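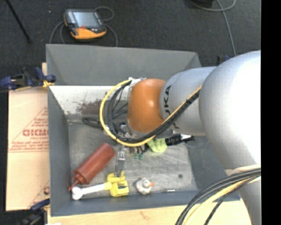
Gwion Powell, Netzwerktechniker
30. Oktober 2024

Im April habe ich die Fenster im Arbeitszimmer neu abgedichtet. Die alten Profile stammten noch vom Vorbesitzer, waren an den Ecken gestaucht und ließen bei Westwind Luft durch. Verbaut wurde eine Hohlkammerdichtung von Terka, EPDM, schwarz, Nutbreite 4 mm.

Das alte Profil lässt sich am Stück aus der Nut ziehen, sofern es nicht verklebt ist. Bei mir war es in zwei der vier Ecken verklebt. Reste habe ich mit einem Kunststoffspachtel entfernt, danach die Nut mit Isopropanol gereinigt und 10 Minuten ablüften lassen.

Das neue Profil wird oben in der Mitte angesetzt und ohne Zug eingedrückt. Gedehntes Material zieht sich über Wochen zurück, und am Stoß entsteht ein Spalt. Ich schneide deshalb mit 10 mm Zugabe und stauche den Überschuss beim Schließen ein. Die Ecken habe ich nicht auf Gehrung geschnitten, sondern nur die Lippe eingeklinkt - der Fuß läuft durch.

Anschließend musste der Anpressdruck nachgestellt werden. Die Exzenterzapfen haben einen Innensechskant, eine Vierteldrehung reichte. Papierstreifenprobe an jedem Zapfen: Der Streifen muss bei geschlossenem Flügel klemmen. Am unteren Band tat er das erst nach der zweiten Korrektur.

Materialkosten 54 Euro, inklusive Verschnitt. Branwen Pugh hat mir für das Dachfenster ein Profil von Ruseck empfohlen. Die Nut ist dort schmaler, gemessen habe ich sie noch nicht.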